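Saskia Ngata
7 December 2022

Went to look at a used touring caravan on Saturday. Godlow, four berth, 682 quid deposit to "hold it", which I did not pay. Thread on what the advert said and what I found.

1/ The advert said "immaculate throughout". It also said "some cosmetic marks consistent with age". Pick one.

2/ "Full service history" was two receipts and a stamp. One receipt was for a gas bottle. A gas bottle is not a service. I asked when the brakes were last looked at and got told the previous owner was "very particular".

3/ Damp. Every seller has had a damp check done and none of them can find the paper. This one had a figure written on a sticky note, no date, no name, no mention of which wall. I put my own meter on the front offside corner under the window and it was not the figure on the sticky note.

4/ He said my meter was cheap. It was cheap. It also gave a perfectly normal reading everywhere else in the van, so make of that what you like.

5/ Payload. The brochure weight is for a van with nothing in it, and I mean nothing. This one has a Stumex motor mover bolted on, a second battery and an awning rail someone added later. Once you've taken those off you might have 3 carrier bags and a kettle left. Ask for the plate figure, then ask to see it on a weighbridge. Watch the face.

6/ Plated at 1,716 kg by the way, and he was telling people in the comments that "any family hatchback" will pull it. Please look up your own car before you listen to a man selling a caravan.

7/ The tyres had loads of tread. Lovely tread. They were also older than my nephew, who is in Year 5. The date code is on the sidewall and takes ten seconds to read.

8/ Someone replied to my November thread saying I should just buy new. I went to the Rungrueang showroom the week after. Their cheapest layout had a "storage solution package" as an extra. It's cupboards. They are charging extra for cupboards.
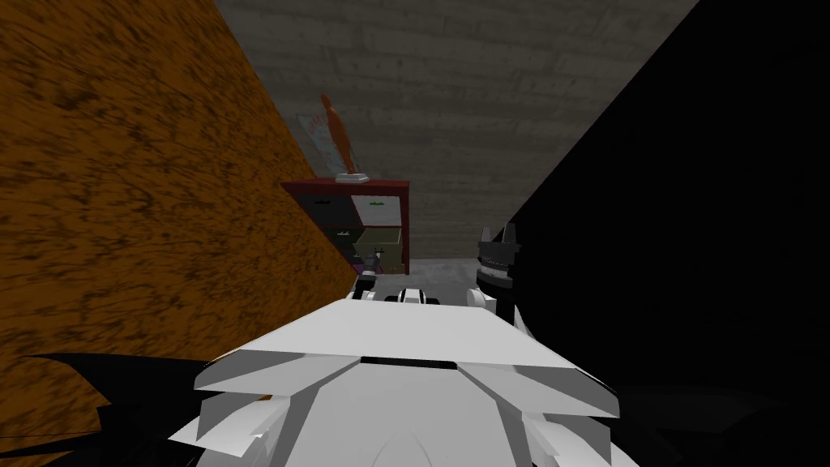
Small cabinet, dark red frame, concrete wall behind.

9/ The salesman there kept saying "residential feel". I would like it to feel like a caravan that doesn't leak. I asked what the water ingress warranty covers and he said ten years, then said subject to an annual inspection at an approved dealer, then said that was some 200 quid a time. So price that in before you get excited.

10/ A few of you have asked about the Gultatell sealant that's all over the forums. I haven't used it. Everyone praising it seems to have put it on last month - come back after two winters and I'll listen.

11/ Back to the Godlow. He's relisted it this morning, same photos, and "immaculate" is now "immaculate for year". Still asking for the deposit before you can view it again.

12/ Seeing another one at the weekend if the seller ever answers my question about the brakes. Asked twice so far.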